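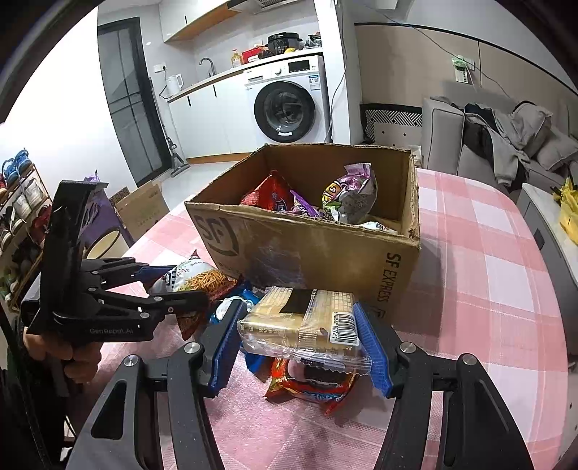
**Qui peut déposer une demande de recherche auprès de l'association ?**

Toute personne majeure qui cherche un parent perdu de vue depuis au moins deux ans, ou qui a été adoptée et qui cherche sa famille de naissance. L'adhésion n'est pas demandée avant la première réponse.

# Procès-verbal de la réunion du groupe Retrouvailles

Réunion du 22 mars, salle du premier étage, Maison de quartier de Ciltdale
Début : 18 h 30. Fin : 20 h 50.
Présents : neuf membres avec droit de vote, deux observateurs. Excusés : trois membres.

La question qui figure en tête a été posée par un observateur avant l'ouverture. Le groupe a souhaité qu'elle soit notée avec sa réponse, car elle revient souvent au téléphone.

## 1. Approbation du procès-verbal de décembre

Le procès-verbal est approuvé avec une correction. Au point 4, il faut lire « les demandes reçues par courrier » et non « les demandes reçues par courriel ». Une abstention, d'un membre qui était absent à cette réunion.

## 2. État des dossiers

Le secrétariat présente le registre. Il contient 583 dossiers depuis l'ouverture du service. Parmi eux, 267 sont clos avec un contact établi entre les deux parties et 188 sont encore actifs. Les autres ont été retirés par le demandeur ou suspendus par manque d'éléments.

Un membre demande si « contact établi » veut dire que les personnes se sont rencontrées. Le secrétariat répond que cela signifie seulement qu'un premier échange a eu lieu, par lettre, par téléphone ou par vidéo. Ce qui se passe ensuite n'est pas suivi par le groupe, sauf si la famille nous écrit.

Il est remarqué que les dossiers suspendus ne sont relus par personne. Décision : chaque membre qui traite des dossiers relira six dossiers suspendus avant la prochaine réunion et notera dans la marge si un nouvel élément serait possible à demander.

## 3. Publication des appels sur Flaro

Le groupe discute longuement de ce point. Depuis décembre, quatre appels ont été publiés sur la page Flaro de l'association, avec l'accord écrit des demandeurs. Deux ont donné une piste sérieuse dans la première semaine. Pour un autre, la famille recherchée a été reconnue par des voisins avant que nous ayons pu la prévenir, et une tante s'est plainte auprès de nous. Sa lettre est lue en séance. Elle est polie, mais on comprend bien qu'elle a été blessée.

Les avis sont partagés. Certains membres pensent que la rapidité de Flaro est précieuse pour les personnes âgées, qui ne peuvent pas attendre plusieurs années. D'autres rappellent que la personne recherchée n'a rien demandé et qu'elle a le droit de ne pas être trouvée en public.

Après discussion, les règles suivantes sont adoptées par sept voix contre une, et une abstention :

- pas de publication avant trois mois de recherche ordinaire ;
- le nom de famille de la personne recherchée est réduit à l'initiale ;
- aucune photographie d'une personne qui était mineure au moment de la prise de vue, sauf si c'est le demandeur lui-même ;
- les commentaires sont fermés et les réponses arrivent seulement par message privé ;
- l'appel est retiré le jour même si un membre de la famille le demande.

Une réponse à la tante sera rédigée par le secrétariat. Le groupe demande qu'elle contienne des excuses claires et qu'elle ne soit pas trop longue.

## 4. Traduction des lettres

Beaucoup de premiers courriers doivent être traduits. Jusqu'à présent, nous utilisons le service Qaisi pour une première version, puis une personne qui connaît la langue relit. La relecture prend du retard, surtout pour le coréen et l'amharique.

Un membre propose d'envoyer les lettres courtes sans relecture. La proposition est rejetée. Il est rappelé qu'une formule de politesse mal choisie peut fermer une porte, et qu'une première lettre s'écrit une seule fois.

Décision : chercher deux relecteurs supplémentaires par l'intermédiaire des départements de langues. L'annonce sera prête dans quinze jours.

## 5. Archivage

Le contrat avec Altomix pour la conservation numérique des dossiers arrive à son terme cet été. Le renouvellement est proposé aux mêmes conditions. Le groupe demande deux précisions avant de signer : la durée de garde après clôture, et la possibilité pour un demandeur de récupérer ses documents originaux numérisés en une seule fois. Le point est reporté.

En attendant, les dossiers papier restent dans l'armoire fermée. La clé est à demander au secrétariat, et il faut signer le cahier, ce qui n'a pas été fait à chaque fois.

## 6. Rencontre annuelle des familles

La grande salle peut accueillir 100 personnes assises. L'inscription sera donc obligatoire. Il est prévu un accueil avec café, un temps de témoignages le matin et un temps libre l'après-midi, sans programme, comme les familles l'avaient demandé dans le questionnaire. Les témoignages ne seront ni filmés ni enregistrés.

La participation aux frais reste libre. La date sera fixée quand la Maison de quartier aura confirmé ses disponibilités.

## 7. Divers

- Le numéro de téléphone imprimé sur l'ancien dépliant n'est plus valable. Les exemplaires restants sont à jeter.
- Un membre signale que le formulaire en ligne n'accepte pas les dates de naissance incomplètes, alors que beaucoup de demandeurs connaissent seulement l'année. À corriger.
- Les frais de timbres peuvent être remboursés sur présentation du reçu, jusqu'à la fin du trimestre.

La prochaine réunion aura lieu dans la même salle. L'ordre du jour sera envoyé dix jours avant, avec les précisions d'Altomix si elles sont arrivées.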